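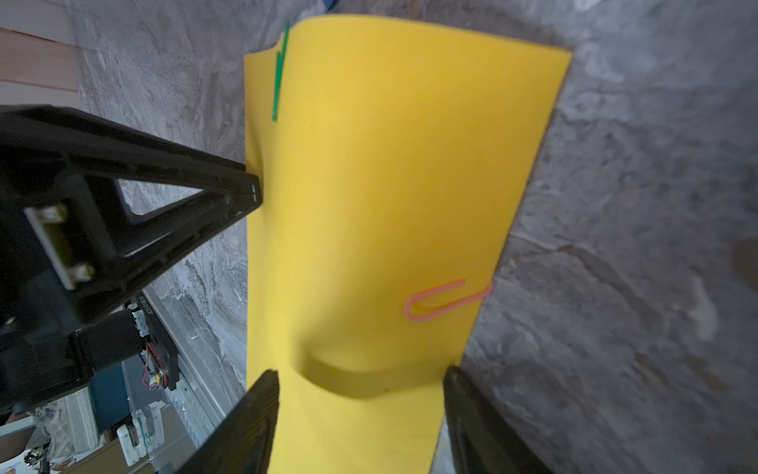 Yellow sheet, one green paper clip, one pink one, and the gripper getting to grips with the bottom end.

Saturday at the shared workshop in Barnden, and I had the bench to myself from breakfast until well after lunch. Bliss! I've been promising an update on the arm for ages, so I'll try to get all of it down while I still remember which changes I made and in what order.

For anyone who missed the earlier posts, the aim is a pair of fingers that can handle floppy stuff. Blocks and bottles were fine months ago (and fun, I still have a soft spot for the bottle demo), but paper, foam and cloth are a whole other kettle of fish. You squeeze a block and it stays a block. You squeeze a bendy sheet and it turns into a different shape, and then your lovely plan for where to go next is out of date.

So the current test piece is a big yellow sheet with paper clips on its edges. The clips are the targets. I want the arm to hold the sheet steady somewhere and then slide a clip off without dragging the whole lot across the bench. The colours matter more than I expected. Green and pink both show up well against the yellow, while the plain silver ones I tried first vanished every time the light changed. I lost an entire evening to that before swapping them out.

The fingers are version 4. The old pads were hard and slippery, and I'd crank up the closing force to make up for it, which left dents in everything. The new ones are a bit softer. I also dropped the motor limit by a fair whack and wrote a slower close, so the fingers come together in little steps and check the current after each one. It took me 2 goes to get the stepping right (the first version stopped every time it noticed its own friction, poor thing).

You can see the sheet still buckles between the fingers. I'm okay with that! A curved fold gives the sheet some stiffness, a bit like bending a slice of pizza so the tip doesn't droop, and I'm wondering whether to use it on purpose. Pinch, let it bow, then go for the clip while it's behaving.

The software side is called Wumham, for reasons that made sense late at night. It's now 1,304 lines, and a good chunk of that is comments telling me not to touch things. I've finally pulled the camera settings into their own file. If you grabbed a copy before August, please get the new one, as the old one had the left and right fingers swapped in the calibration step. Sorry about that.

Still on the list: tidy the wiring near the base, print a stiffer camera bracket, and try thinner card. I'd also like to log over 100 attempts with the same settings before I fiddle with anything, and that will test my patience far more than the robot's.

Next time I'm bringing felt. If anyone has had luck getting a two-fingered gripper to pick up a single layer of the stuff, leave a comment, I'd love to hear what pads you used.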